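포장 보조 로봇 Cirkik 사용 평가: Selside 출하 작업장 적용 결과

작성: Selside 작업환경개선실
작성일: 2018-04-11

1. 평가 개요

본 평가는 Rotden 출하 작업장에 설치한 탁상형 포장 보조 로봇 Cirkik의 성능과, 설치 이후 해당 작업장 근무자의 업무에 나타난 변화를 기술한 것입니다. 장비의 처리 속도만을 다룬 자료는 공급사인 Duman에서 이미 제출한 바 있으므로, 본 평가에서는 작업대 앞에서 근무하는 인원의 관점에 비중을 두었습니다.

Cirkik은 작업대 한쪽에 고정하는 단일 팔 형태의 장비로, 소형 부품을 집어 지정된 위치로 옮기고 정해진 순서대로 상자에 담는 작업을 수행합니다. 상자 접기와 봉함, 송장 확인은 종전과 같이 사람이 담당합니다. 시험 운용 기간에 이 장비를 거쳐 출하된 물량은 1,329건이며, 작업장 근무자 19명 전원이 한 차례 이상 장비와 같은 작업대에서 근무하였습니다.

2. 설치 및 초기 설정

설치 자체는 무난하였습니다. 고정 장치와 전원 연결은 Duman 기술 인력이 반나절 안에 마쳤고, 기존 작업대를 교체할 필요도 없었습니다. 다만 초기 설정은 공급사의 설명보다 손이 많이 갑니다. 품목별 집기 자세를 하나씩 등록하여야 하며, 등록 화면의 용어가 현장에서 쓰는 명칭과 달라 근무자들이 별도의 대조표를 만들어 사용하였습니다. 등록 가능한 품목 수는 100종으로 제한되어 있습니다. 본 작업장의 상시 품목은 이 범위에 들어가지만, 계절 품목을 추가하려면 기존 등록분을 삭제하여야 합니다.

사용 설명서는 분량에 비하여 색인이 부실합니다. 오류 번호로는 찾을 수 있으나 증상으로는 찾을 수 없습니다. 야간조에서 특히 불편하다는 의견이 많았습니다.
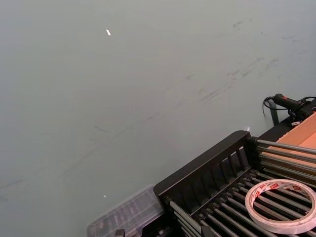
물품의 배치는 본 장비를 평가할 때 가장 먼저 검토하여야 할 항목입니다. Cirkik은 등록된 위치에 물건이 있을 것을 전제로 움직이는 반면, 사람은 손이 닿는 곳에 물건을 놓습니다. 테이프 롤을 선반의 금속봉 위에 눕혀 두고, 뚜껑 달린 투명 플라스틱 상자를 선반 옆에 붙여 놓는 식의 배치는 사람에게는 아무런 지장이 없습니다. 그러나 장비의 이동 경로를 정할 때에는 이러한 물품의 높이와 자리를 모두 고려하여야 합니다. 시험 초기의 배치 기준에는 이 점이 빠져 있었고, 그에 따라 근무자가 장비의 동작을 기다렸다가 물건을 옮겨 주는 일이 잦았습니다.

이후 배치 기준을 개정하여 소모품은 선반 쪽에 모으고 나머지 작업면은 비워 두도록 하였습니다. 개정 이후 대기 시간은 눈에 띄게 줄었습니다. 한편 오랫동안 자기 방식대로 작업대를 정리해 온 근무자에게는 이 기준이 간섭으로 받아들여졌다는 점도 함께 기록합니다. 작업 방식의 재량이 줄어드는 문제는 도입 계획서에 언급되지 않았습니다.

3. 운용 성능

집기 동작은 안정적입니다. 모서리가 분명한 부품, 포장이 단단한 부품에서는 사람의 도움이 거의 필요하지 않았습니다. 반면 얇은 비닐에 든 부품과 케이블류는 집는 위치가 매번 달라져 재시도가 이어지는 경우가 많았습니다. 케이블류는 시험 중반부터 수작업으로 되돌렸으며, 이 조치는 현재도 유지하고 있습니다.

시험 운용 기간 중 장비가 스스로 정지한 횟수는 103회입니다. 정지 후의 재개 절차는 간단하여 버튼 조작과 화면 확인만으로 끝납니다. 문제는 정지 사유의 표시 방식입니다. 화면에는 오류 번호만 나타나고, 어느 물품에서 어떤 이유로 멈추었는지는 기록 메뉴를 따로 열어야 알 수 있습니다. 두 번째 작업대까지 맡은 근무자가 이 메뉴를 매번 확인하기는 어렵습니다.

소음은 대화에 지장을 주지 않는 수준입니다. 팔의 이동 속도는 세 단계로 조정할 수 있으며, 본 작업장에서는 중간 단계를 표준으로 정하였습니다. 가장 빠른 단계에서는 처리량이 늘어나지만, 옆에서 일하는 사람이 동작을 예측하기 어렵다는 의견이 여러 조에서 공통으로 제기되었습니다.

4. 근무자 업무의 변화

가장 큰 변화는 반복 집기 작업의 감소입니다. 손목과 어깨의 피로를 호소하던 근무자들은 대체로 장비를 긍정적으로 평가하였습니다. 오후 시간대에 포장 순서를 착각하는 일이 줄었다는 응답도 있었습니다.

반면 업무의 성격이 감시와 보충으로 옮겨 가면서 새로운 부담이 생겼습니다. 주간조를 맡고 있는 Lucienne Huet 조장은 면담에서 다음과 같이 밝혔습니다. "예전에는 제 손의 속도로 일했습니다. 지금은 기계가 멈추지 않도록 계속 앞서서 채워 넣어야 합니다. 몸은 편한데 눈을 뗄 수가 없습니다." 같은 취지의 의견이 야간조 면담에서도 나왔습니다.

숙련도에 대한 평가 방식도 조정이 필요합니다. 종전에는 시간당 포장 건수가 개인 평가의 주된 항목이었으나, 장비와 함께 근무하는 작업대에서는 이 수치가 개인의 역량을 나타내지 못합니다. 정지 상황에 대한 대응, 품목 등록의 정확성, 신규 근무자 지도 등이 평가에 반영되어야 한다는 것이 본 실의 의견입니다.

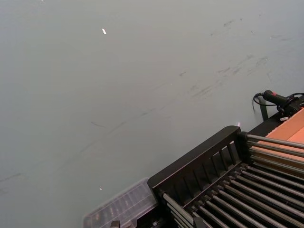
장비 도입으로 작업장의 인원이 줄어듭니까?
이번 도입에 따른 감원 계획은 없으며, 줄어든 집기 작업 시간은 검수와 품목 등록 업무에 배정됩니다.

다만 업무 배정이 바뀌는 만큼 교육 시간이 근무 시간 안에 확보되어야 합니다. 시험 기간에는 품목 등록 교육이 교대 직전의 짧은 시간에 이루어졌고, 그 결과 등록 업무가 소수의 근무자에게 집중되었습니다. 해당 근무자가 휴가를 사용하면 신규 품목 등록이 미루어지는 일이 반복되었습니다. 등록 권한을 가진 인원을 조마다 최소 두 명 이상 두는 방안을 권고합니다.

5. 유지 관리

일상 점검은 근무 시작 전 집게부의 이물 확인과 기준 위치 확인으로 구성되며, 근무자가 직접 수행할 수 있습니다. 집게부 패드는 공구 없이 교체할 수 있어 편리합니다. 그러나 교체용 패드의 납기가 일정하지 않으므로 예비품을 미리 확보해 두시기 바랍니다. 시험 기간 중 한 차례 패드가 소진되어 장비를 하루 동안 사용하지 못하였습니다.

Duman의 원격 지원은 응답이 빠른 편입니다. 전화 상담의 품질은 담당자에 따라 차이가 있었고, 현장 방문이 필요한 경우에는 일정 조율에 시간이 걸렸습니다. 야간 시간대의 지원은 기본 계약에 포함되어 있지 않습니다.

6. 종합 의견

Cirkik은 규격이 일정한 소형 부품을 반복해서 포장하는 작업장에 적합한 장비입니다. 품목이 자주 바뀌거나 유연한 재질의 물품이 많은 작업장에는 권하기 어렵습니다. 본 작업장에서는 계속 사용을 전제로 하되, 아래 사항의 이행을 조건으로 합니다.

정지 사유를 첫 화면에 표시하도록 Duman에 소프트웨어 수정을 요청할 것.
이동 속도는 중간 단계로 유지하고, 변경 시에는 해당 조의 동의를 받을 것.
개인별 포장 건수 평가를 장비 운용 작업대에 적용하지 않을 것.
물품 배치 기준을 개정할 때에는 작업대 근무자가 초안 검토에 참여할 것.

두 번째 장비의 설치 여부는 6월 점검 결과를 확인한 후 결정합니다. 점검 항목에는 정지 횟수와 처리 물량 외에 근무자 면담 결과를 포함하며, 면담은 조장을 거치지 않고 본 실에서 직접 실시합니다. 본 평가에 대한 이견이나 추가 의견은 작업환경개선실로 서면 제출하여 주시기 바랍니다.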